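May 27, 2026

Donation disclosure ledger, Sutcliffe council by-election set. Bench notes, third pass.

Carried over from last entry: the Cellska export and the returns lodged by the candidates still disagree. Working assumption was a rounding error in the token-to-dollar conversion. Tested this morning and dropped. Rounding accounts for cents. The gaps are whole donations.

Setup. Fresh copy of the test database, Woseck parser on the current branch, exchange rates frozen at the daily close so that reruns give the same totals. Input is the batch of 300 synthetic donations Houda Abou Zeid built in January, a mix of card payments through Drorkanico and token transfers straight to campaign wallets. Each synthetic donor has a known true identity, so the matching can be scored.

Run A, defaults. Of the 300 records, 27 failed to match a declared donor. All 27 are token transfers. Card payments matched without exception, as expected, given that Drorkanico passes the billing name through in a fixed field.

Run B, same input, with name normalization switched off. Same 27. So the normalizer is not at fault and I owe Elsie Tuhiwai an apology for the comment I left on her code.

Run C, same input, disclosure threshold lowered from $100 to zero. Failures fell to 11. This is the useful result. The other 16 are small transfers from wallets which individually sit under the threshold and collectively sit over it. Woseck applies the threshold per transaction before it groups by donor. The rule as written in our test spec applies to the donor's total over the campaign period. The order of operations is wrong, and it is wrong in the direction that hides money.

Moved the grouping step ahead of the threshold check (two functions swapped, one test rewritten, the old test had the bug baked in). Reran at $100. Failures: 11. Agrees with Run C.

The remaining 11 are of a different type. Every one passes through an intermediate wallet before it reaches the campaign. Woseck takes the last hop as the donor. I don't think the parser should try to be clever about this. Guessing at ownership from timing and amount would produce a name, and somebody would publish it. Proposal is to label them "source not established" and report the value as a separate line. Houda prefers to exclude them from totals entirely until resolved. I disagree on the grounds that the campaign has received the money whether or not we know where it came from. Left open.

Also noted:

- The Cellska export writes times in UTC and the returns use local time. A donation made late on the last day of the reporting period lands in the next one. Not hit by this batch. Needs its own test case.
- Refunds come through as negative donations with no reference to the original. Matched by hand for now.
- Donor names with a space in the family name are split incorrectly on the import screen only. Cosmetic, but a journalist using the public view would search for the wrong thing.
- Frozen rates file was missing a date. Filled from the following day's close and flagged in the log. Check whether the same gap is in the live feed.

To do: Elsie to review the reordering before it is merged. I will write the hop-labelling spec. Houda to extend the batch with refunds, boundary times and at least one donor who uses both card and token, as we have no coverage of that and it is the obvious way to stay under a limit.

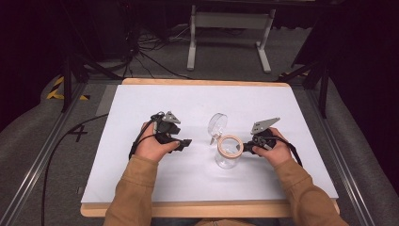
Ledger integrity is the last item, and the one I have the least confidence in. At present each nightly export is locked and marked "sealed" in the file listing, which I would like us to stop saying. A glass jar with a flip-top lid and a rubber ring around the mouth seals well enough, but the lid hinges open, and once it is shut again the ring carries no record of it. Our lock behaves the same way: an administrator can open an export, edit it, close it, and the listing still reads "sealed". A hash published outside our own system on the night of export would cover this. Will draft once the threshold fix is in, and change the label to "locked" in the meantime.

Contact the disclosure bench | Copyright 2026 | Back to top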